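Rosach Counter Cell - Reinspection Checklist After Dropped Item Fault
Site: Whitlock demo floor
Checked: Thursday, before opening 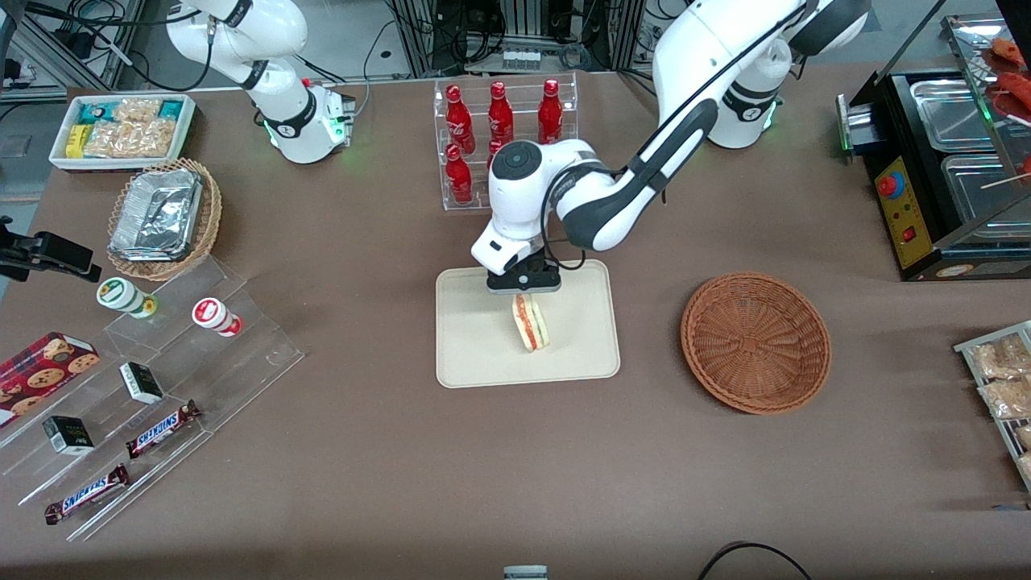 Left arm holding a sandwich over the tray, right arm holding nothing.

Reason for check: the left arm opened its gripper early during a sandwich pick and the item landed short of the tray. The log shows a grip force warning at cycle 2,763 and no stop. The cell should have stopped.

1. Emergency stop, both arms
Pass. Pressed once with the arms still and once at slow speed. Both arms held position.

2. Grip force warning linked to stop
Fail at first check, pass on recheck. The Drilura controller had the warning set to "log only" after the last update. Changed to "stop and hold". Compare this setting with the saved copy after every update.

3. Gripper fingers, left arm
Pass with comment. Light wear on one pad. Replace at the next service.

4. Release height over tray
Pass. Set to 18 mm. Tested with wedge sandwiches only - wrapped items still to be done.

5. Arm cable, left
Pass. No rubbing at the elbow through full travel. Clips tight.

6. Loose cable on table top
Fail. A black cable loops over the brown surface near the front edge. Reroute or tie down before the next full-speed run.

7. Elbow clearance to bottle rack
Pass with comment. Clearance is fine at the taught points, but the elbow passes close to the bottles. Do not move the rack without reteaching.

8. Warming appliance
Open. It sits on the right side of the table, and the keep-out zone in the Plesura software was drawn for the old unit. Redraw it and test at low speed.

9. Speed limit
Pass. Held at 300 mm/s until items 6 and 8 are closed. Normal setting is 700.

Result: limited use only, operator at the stop button. Not cleared for unattended running.

Next check: when items 6 and 8 are signed off. Bring the pad kit for item 3.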